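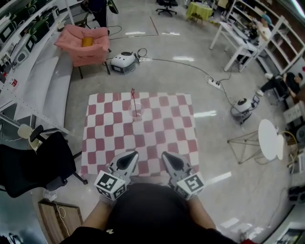
Two-handed collection with the Mornau hand set, head view. Checkered mat, clear cup, red stick with a star tip.

Mornau Hand Set
Paired hand-held grippers for recording manipulation data without a robot

Mornau is a pair of gripper fingers you carry in your own hands. Each one has a white marker cube on it, and the cube is what the method depends on: a head-worn camera finds the printed pattern and works out where the gripper is and which way it points, many times a second. You do the task as you normally would, and what comes out is a path for two hands that an arm can be trained on later.

We built the first pair for our own study, Stornuvgate, and only started making them for other labs when people kept asking to borrow ours. The study question was a plain one. If a person records a task by hand, with no arm anywhere near it, how much of that carries over to a real one? More than we hoped!

What we found
Stornuvgate used 22 tasks and 6 operators, with 80 recordings per task. Policies trained on hand-set data alone finished 55 percent of their test runs on arms they had never seen during training. We were thrilled with that. Most of the misses came from thin upright objects, where a few millimeters at the fingertip make all the difference, so those are what we are working on now. 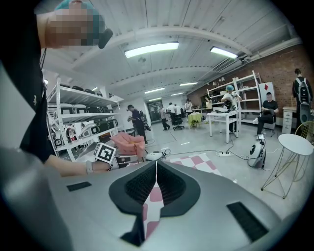
The gripper view matters as much as the head view. The head camera is good at telling you where both hands are in the room, but it loses the last inch before contact, when the fingers cover whatever they are reaching for. The view from the hand picks up right there. When we trained on the head view alone, the policies reached the right area and then dithered. With both views they closed on the object, and you could see the change from the very first test run (Elvia Tovar, who ran the arm tests, made all of us come and watch).

In the set
Two grippers, left and right
Two marker cubes, already fitted
Calibration card
Sin, our software for lining up the head and hand recordings

Working with it
Keep the cubes in sight of the head camera when you can. Short gaps are fine and Sin will fill them, but a hand held behind your back for a whole step is lost. A patterned mat under the work helps the tracking a lot, and checks work better than stripes. Recalibrate whenever a cube has been taken off.

The Trollthorpe wrist adapter fits this version and the one before it. Recordings from older sets open in Sin with no conversion.

Page updated 11/02/2018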